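April, late

I have spent an evening sorting small parts into yellow bins and I feel like I've run a marathon, which says more about me than about the bins.

The background, for whoever reads this when I'm dead or when I've lost it down the back of the radiator like the last one. Three months ago I signed up to help with the kits for the Henare workshops, on the theory that evenings spent putting bits in boxes would be restful. Ebony McPhee runs it. Ebony does not find things restful. She finds them unfinished. She met me at the door at half past six with a printed list and a look that told me I was the last item on it.

The job was to go through the Kaltilier boxes, which is what we call the donations, after the name stamped on the first carton anyone ever gave us. There were 18 of them. Each one had been packed by a person who believed that a box with a lid on it counts as organized. I opened the first and found screws, a dried-out marker, a phone charger from the age of the dinosaurs and half a sandwich bag of what I hoped was washers.

By eight I had got through nine and had opinions about all of them. Box four had clearly been a kitchen drawer in a previous life. Box six contained another, smaller box, and inside that was a receipt for the smaller box. Box seven was quite good and I resented it, having worked up a speech.

We had words about labels. I like a label that tells you what is in the thing. Ebony likes a label that tells you which list to look at, so that you can find out what is in the thing. We settled on hers. My handwriting got brought up, as it always does, and I was moved off labels altogether and onto motors and boards.

I didn't mind. The little vibration motors are the best part of the kits. They're the same sort of thing that makes a phone shiver on a nightstand, and kids who won't look up for anything will look up for one of those. The wires, though. I put two down side by side and by the time I'd turned around they looked like they'd been introduced at a party. I untangled, I laid out, I untangled. At one point I caught myself telling one of them to stay.

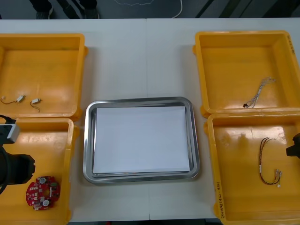

Photo: Ebony McPhee / Henare workshops

I'll give Ebony this, the white table makes it all look very calm and clinical, and the yellow bins look almost cheerful. The round red board has a bin to itself on the left, underneath the motors, and I must say it carries itself well. It's my favorite of the lot. It looks like a coaster that went to college.

The steel tray in the middle with the white sheet in it was her idea too. I thought it looked like the start of a minor operation. She said a clear middle keeps people honest, and I went and got a cookie so as not to reply.

Home by ten. Forty minutes on the bus next to a man eating soup. Found a washer in my shoe and one in my cardigan pocket, and have put both on the windowsill with the others. I should take them back. There's practically a box of them now, and if I put a lid on it she'll want it labeled.

Must remember: Tasus catalog back to Ebony, buy milk, ring about the Grellier order before they shut for lunch. She's put me down for the other nine boxes.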